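Sink run, again

Quick one as I'm meant to be on the train already.

So the overnight batch died. 700 episodes queued for the sink clearing task, came in at half eight with a coffee and it had stopped at 489. No error, no crash, just the arm shoving its wrist into the basin and the solver quietly eating all the memory. Fan going like a hairdryer.

Montri reckoned it was the contact settings. I reckoned it was Montri's contact settings. We were both a bit wrong -- the collision shape for the basin was one fat lump, filled in across the top, so as far as the physics cared the bowl was solid. The arm only got in there at all becuase I'd turned the contact stiffness right down in August and forgot. Yes, I know.

What bothers me more is the force limit. It's set to stop everything at 200 and it never tripped, not once. Went through the logs with Apinya and the check was reading the force at the base joint and not the wrist. In the sim, who cares. But that same file goes on the real arm at Drendalberg, and Siriporn puts her hands near that thing.
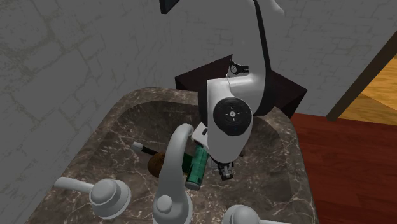

Anyway. Basin shape redone in pieces, limit now reads off the wrist, stiffness back where it was. Restarted from episode one, seed 3583 so I can compare. Lamai has pulled the old file off the real arm and it stays off untill we've tested the stop properly, with a foam block and nobody within reach.

Will post the numbers when it finishes. If it finishes -- got to run.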